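What an Open Day Should Measure

October 10, 2023

Public demonstrations of household robots have settled into a format that tells the audience very little. A machine picks up a block, puts it in a tray, and does it again until the session ends. The block is rigid, the tray is fixed, the lighting is flat. People clap, and then they go home to houses that contain hardly any blocks.

I went to the Brelelura open day expecting more of the same. The group works on manipulation in domestic settings, mostly sorting and clearing, and for the past two years it has kept its work to conference rooms and short papers. This was the first time the doors had been opened to people with no stake in the field. I want to argue that the format chosen was the correct one, that it was poorly explained on the day, and that other labs should copy it anyway.

There was no finished robot at the centre of the program. Visitors were shown the collection stage, in which a person holds a gripper in each hand and does the task directly while cameras on the tools record what the fingers meet. The recordings are later used to train a policy for a pair of arms. Osamu Yokoyama, who ran the session, gave the whole explanation in under a minute and then went to work on a bed.

The task was clearing: take mixed articles off a bedspread and sort them by kind, without dragging the cloth and without crushing anything. Stated that way it sounds trivial. It isn't, and the reasons are mostly mechanical.

Start with contact. A parallel gripper closes on two faces. A carton offers two faces and accepts a firm hold. A crumpled bag offers nothing of the kind, and the sensible grasp is usually at the neck, where the material is gathered and has some stiffness. A plush toy will accept almost any grasp but changes shape under all of them, so that its position after closing is not its position before. A flat packet lying on a soft surface is worse than any of these. The fingertips have to get down to its edges, and the surface gives way as they press. On a table you can slide an object to the edge and pinch it there. On a bed you can't.
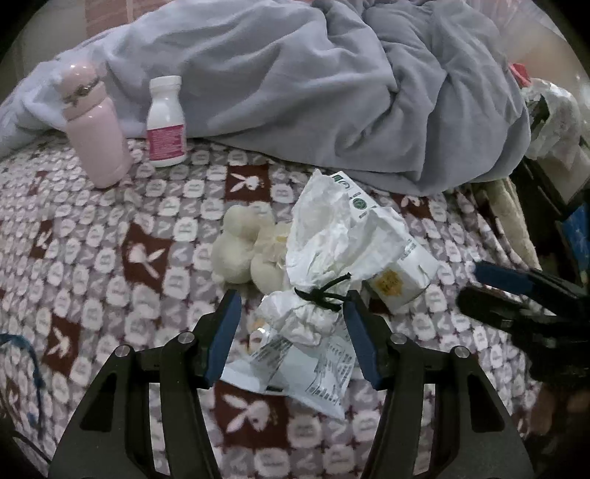 The clearing task at the Brelelura open day, with both grippers at work over the bedspread.

Then consider what the cameras have to deal with. Most vision systems shown to the public are tested over a plain grey or green mat, and segmentation over a plain mat is close to a solved problem. The bedspread used at Brelelura was printed all over with letters and rabbit heads. The rabbits are white heads on maroon blocks, a strong contrast beside the bag or the packet lying on top of them. A detector that goes looking for crisp edges will find the print before it finds the goods. The text on the packaging adds to the trouble, because printed characters on an article and printed characters on the cloth beneath it are separated only by depth and texture.

I asked Yokoyama whether the pattern had been picked to be difficult. He said the instruction to the collectors is to use household bedding as it comes and to leave the folds alone. I find that more persuasive than a deliberately hard test. A deliberate test encodes the designer's idea of what is hard. Ordinary bedding has no such idea behind it.

The usual objection is that a demonstration of this type proves nothing about the robot. A human supplies the judgement, the wrist motion and the recovery from error. Anyone can clear a bed with two grippers after a little practice. I accept all of that. My answer is that a block-and-tray show doesn't prove much about the robot either, and it conceals the one thing a lay visitor is well equipped to assess: whether the problem being worked on resembles the problem at home. Everyone in that room had cleared a bed. They could watch the fingers approach a soft object and form a reasonable view of why it was awkward.

A second objection came from a visitor who works for Janssen, the warehouse integrator. In his trade the answer to clutter is to remove it upstream. Put things in totes, standardise the packaging, and the grasping problem shrinks until it is affordable. He is right about warehouses. A home has no upstream. Nobody is going to tote their bedroom for the convenience of an appliance, and a product that requires it will be returned by December.

My criticism is directed at the numbers. A poster by the entrance said the group had recorded 2,000 clearing episodes and left it at that. An episode count with no breakdown is close to meaningless. I would want to know how many distinct beds were involved, how many covers, how many collectors, and what share of attempts included a dropped or missed grasp. Failed attempts matter as much as clean ones, provided they are kept and labelled. When I put this to the staff they had the answers, or most of them: the episodes came from six homes, and failures are retained. That belonged on the poster. Six homes is a small sample, and saying so plainly would have done the group more credit than a large figure in bold type.

The Likari trial was handled better. Likari is the trained policy, running on two fixed arms in the adjoining room, and visitors were told before it started that it would attempt soft articles only and that the operator would stop it if the cloth began to travel. He stopped it twice. On both occasions he explained what had happened, reset the articles and carried on. I have sat through many demonstrations in which a stop like that was passed off as a scheduled pause.

There is also a question of safety that the day did not reach. Clearing a bed in an empty room is one thing. Beds tend to have people in them, or children climbing on them, and a machine trained to pick up soft, rounded objects needs a very reliable notion of which ones to leave alone. The staff said this is handled by a separate layer which vetoes motion near a person. It wasn't shown, and I would not recommend a household unit to anyone until it has been, under conditions the audience can choose.

Brelelura intends to repeat the event at the Sketevberg site, with the same task and more time for questions. I would keep the bedding, keep the hand-held grippers at the front of the program, and replace the poster with a table of failures by object type. If visitors are permitted to bring an article from home and place it on the bed themselves, so much the better. I will be bringing a fitted sheet.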